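My town council has 6 members, and for the past two months they have been unable to agree on whether a meeting that starts at seven in the evening may end after ten.

I know this because I watch the meetings. I started in October, when a neighbor told me they were going to vote on the Miltau Road crossing, and I've been stuck there ever since, like a man who sat down for one episode. The crossing has yet to come up. What came up was the rule about public comment, which used to give each speaker three minutes and now gives each speaker 90 seconds, unless the chair feels generous.

The chair does not often feel generous. Dagmar Tóth has run that room for years, and she can say "thank you for your input" in a way that makes you check whether your coat is already on.

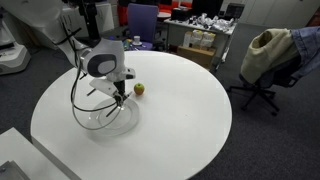

Sandro Caputo

Anyway, the election. We had one last spring, in case you missed it, and most of you did. There are 2,000 registered voters in my ward and 1,670 of them stayed home. I've heard all the explanations: the weather, the parking, the candidates. I lean toward the candidates. One of them sent me a flyer promising "common sense solutions" and listing none, possibly to keep the other side from stealing them.

What bothers me is how much all of those people still have to say. My brother-in-law can talk for an hour about the Senate — he has charts — and he couldn't pick his own council member out of a lineup of one. I was the same until I wanted a crosswalk.

So I've signed up to speak next month. I timed myself in the kitchen and came in at four minutes, most of it complaining about the time limit. I'm cutting it down. The part about the crossing stays in, and the joke about the chair is probably out.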